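Teaching grippers to tidy chopsticks: what works at our kitchen table

If you have never shown a robot a chore by hand, start with chopsticks! They are cheap, they roll, they lie in every direction, and putting them back in their holder is a job with a clear beginning and end. I have 140 good runs of it saved now and I'm still not bored.

Lay a plain cloth first. Bare tabletops let the sticks skate off as soon as a finger pad touches them, and a bit of texture holds them still. I used to iron mine, but Corina Moldovan talked me out of it — a few wrinkles make for better practice.

Start each run with the jaws wide open. Come down over one stick, close slowly, lift, and only then turn toward the holder. If you rush the turn you'll tap the rim, and the robot will learn to tap the rim too.
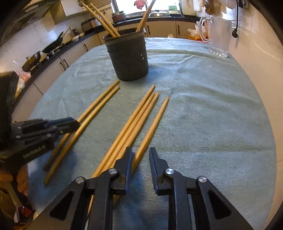
Chopsticks on the cloth, some already standing in the holder.

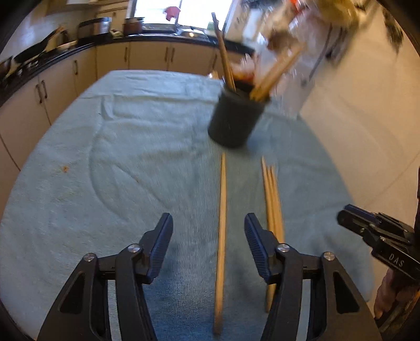 Sticks lying tight together are the hard part (and the fun part). Take the outside one and nudge it away with the side of a pad before you grip. My first 16 tries at this were awful, and I threw them all out. Keep a fumble only if you recover from it smoothly, the way you'd want the robot to.

Other things that have helped:

Move at the speed of somebody setting a table for guests.

Mix up the starting layout every time. Toss the sticks down and leave them where they land.

Grip near the thick end and the tips will go wherever they please, so practice a few holds before you record.

Wipe the finger pads after every 40 runs. Flour is terrible for them!

Stop when your wrist gets tired — tired runs look fine until you play them back.

Next I want to try teaspoons, which Hefin Owen swears are easier. I have my doubts about the shiny ones.

Recent tips
Folding dish towels with two grippers
Labeling your practice runs so you can find them in August
Jar lids: which way to twist first
Steering a robot arm by remote without getting dizzy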